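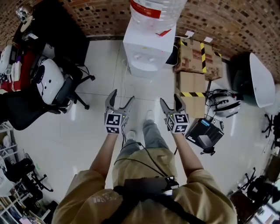

**Wovside Manipulation Group — handheld teaching list**

Subject: Re: [handheld-teach] Chair task: keep the old takes or start again?

Replying to the list because two other people asked me the same thing off it.

> We have 218 takes of the chair task from before the change of gripper
> fingers, and everything since then is on the new ones. The policy trained
> on the lot does worse at the approach than the one trained on the new takes
> alone. Is it worth keeping the old ones at all? Also, do you still record
> the map for the tracking before each session, or once a week? And is anyone
> still using the remote control rig for this, or has everyone gone over to
> the handhelds?

Taking those in order.

Old takes. I would keep them on disk but leave them out of training for now. We had the same trouble on the Jadel set last year, which had 2,945 takes in it by the end. The wrist view changes more than you would think when the fingers change. If the tips sit a little further forward, the same picture of a chair back means a different distance to it, and the policy has no way of telling which fingers it is looking at. You can add a flag for finger type, and Twal did try that, but the gain was small and it made the loader a mess. Recording fresh ones is less work.

Map. Before each session, and again if anyone moves furniture. We used to do it once a day and lost most of an afternoon in December when the office chairs had been shifted over lunch. The tracking did not fail outright, which would have been easier. It drifted a few centimetres near the end of each take and we only saw it when the left and right paths would not line up.

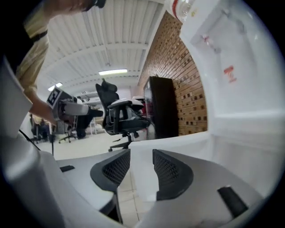
The other thing that helped us with two-handed takes was checking that each gripper gets a decent look at the marker on the other one at the start. Hold them up facing one another, wait for the count of six, then go to the rest position and begin. The offset between the hands comes out of that and you don't have to guess it from the map. If you turn your wrist so far that the marker is edge on, the estimate jumps, so go slowly at the start and save the quick movements for later in the take.

Some smaller points on how the demonstrator moves:

- Keep your elbows where the robot could put its own. A person can reach round the back of a chair in ways the arms can't, and those takes are thrown out at the replay check anyway.
- Walk round the chair before you reach. Leaning over it is quicker, but the base on ours can't copy a lean.
- Open the jaws fully between grasps.
- Clip the cable to the strap so it has slack at the shoulder. A tight cable pulls the left hand in and you stop noticing after a while.
- Stop after 20 takes and swap over. Tired takes look fine one by one and then turn out slower as a batch.

Remote control. We still use it, but only for corrections. When the Vullow policy gets stuck, someone takes over from that point and drives it out, and we save the part from the takeover onwards. It is slow work and I would not want to collect a whole task that way again — our last full remote set took three times as long as the handheld one and the movements were stiff. For the last bit of a grasp, though, it has one thing the handhelds don't: the robot is the one doing it, so there is nothing to convert afterwards.

If you want to test the finger question properly, train on the new takes only, then add the old ones in a quarter at a time and run the same starting positions each time. I would be interested in the numbers. Please post them here even if they come out flat.

I have put our session checklist in the shared folder under Wovside/handheld. The part on calibration is out of date and I will fix it when I next have the grippers out. Everything from step 6 onwards is current.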